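Gripper Trials FAQ
Maintained by Hidayah Raju. Last updated 3rd October

Which grippers are you comparing?
Two hand-held ones, the Casley and the Latuheru. We started in June and have logged 259 grasps so far, on the way to 500. I'm having a great time with it!

Why test on towels and laundry?
Cloth is wonderfully hard. A block stays the same shape when you squeeze it, but a towel gives you a new edge every time you put it down. If two grippers look equal on blocks, try them on a folded towel – the differences show up fast.

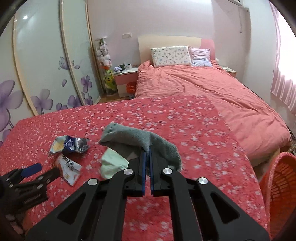

Thick folds are where finger pads matter most. The Casley gets a good bite on terry, while the Latuheru is my favorite for thin cloths and crinkly snack wrappers.

Do you work in a lab?
No, mostly in ordinary bedrooms and kitchens. Patterned bedspreads and window light are a real workout for the camera, and I love seeing what it makes of them.

How many tries does each item get?
20 per gripper, in 4 sets of five. We shake the cloth out between sets.

Will you test the Trurken controller?
Yes, next! It goes on our Plostmont arm once the hand-held rounds are finished.

Can I send in an item?
Please do – odd fabrics especially. Fleece, lace, a sock with a hole in it, I want to try them all. Use the contact form and tell us the size and the material.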